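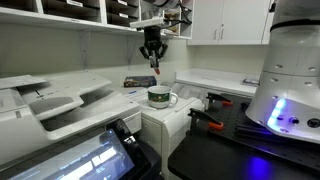 *Marker over the mug, copy room, second week with the Prekley kit.*

I've been meaning to write up the Prekley hand-guiding kit since August, and now that we've had a proper run at it I feel I can be fair to it. We're a small office at Amley that does paperwork handling for other people, and we wanted our arm to learn little tidying jobs: pens into mugs, papers into trays, that sort of thing. We are not programmers, or not much. What we wanted was a way to show the arm what to do and have it get the idea, and there are two ways to do that with this kit. You can take hold of the arm and move it yourself, or you can sit at a desk and drive it with the little remote handle that comes in the same case.

**Moving the arm by hand**

This is the part I fell for. You press the soft button on the wrist collar, the arm goes slack (well, slack-ish), and you walk it through the job while the software records. The first time I did it I grinned like a kid. Dropping a marker in a mug sounds like nothing until you try to do it with a wrist as long as your forearm, and being able to lean in and nudge the thing those last few inches is such a relief.

It does get heavy. The kit tries to carry the weight of the arm for you, and near the middle of its reach it does this beautifully, but stretch out low and far and you'll feel it pulling at your shoulder. I'd also say give the wrist joint some patience. It has a slight stickiness when you turn it slowly, and if you push through that it hops a bit too far, and the hop goes into your recording along with everything else. I learned to turn it in one smooth go and to start over if I felt the hop. The manual suggests trimming the bad bit out afterward, which is possible, but the trimming screen is small and fussy and I'd much sooner just do the take again.

**Driving it from the remote handle**

The handle is a chunky thing with a trigger for the fingers, and it is more comfortable than it looks in the catalog. Squeeze to close, let go to open, and the arm follows your hand. There's a tiny lag. You stop noticing it by the second afternoon, though a friend from the Tosstead branch who came by for a turn found it maddening, so try before you buy if you can.

Where the handle really wins is in keeping you out of the way. When you're guiding by hand, your own arm and shoulder end up in half the camera footage, and the robot can't learn much from my cardigan. With the handle you stay back, and what you record is only the gripper and the job. What you lose is touch. By hand I can feel the marker brush the rim of the mug, and through the handle I can't feel a thing – there's a buzz that's meant to stand in for it, but it comes on for every bump alike and I turned it off.

So we've settled into using both. I do the first few takes by hand to work out a sensible path, then record the real set with the handle.

**How the teaching went**

For the marker job we recorded 100 demonstrations, of which the software accepted 97. The three it threw out were all mine, and it was right about them (I'd let go too early and had to fish around). I do like that it tells you why it rejected a take, in plain words, and lets you argue if you disagree.

A tip, if you're setting out on this: shift the mug between takes. Turn the handle another way, slide it over a little, let the papers next to it be as messy as they usually are. For our first dozen I kept everything just so, which was very satisfying and taught the arm one spot on top of the printer. We started over after that.

**The bits and pieces**

The case is sturdy and everything has its own slot. The cable for the handle is 6 feet long, and I wish it were 12, as we've had to move a chair to a rather silly place to suit it. The fingertip pads are a separate purchase from Pelupessy and I'd put them on your list from the start, because a skinny marker does like to swivel in bare fingers.

Software updates have been frequent and mostly painless. One of them did lose my saved handle settings, so write yours down somewhere.

**Would I buy it again?**

Yes, and I'd buy it for the hand guiding alone, with the remote handle as a very good second. It isn't cheap, and if you already have a remote setup you're fond of, I'm not sure this one is different enough to tempt you away. For an office like ours, starting from scratch, it has been a pleasure. Next up is getting loose papers into the mail cubbies, which I expect will be a good deal harder than markers, and I'll add a note to this review when we've had a go.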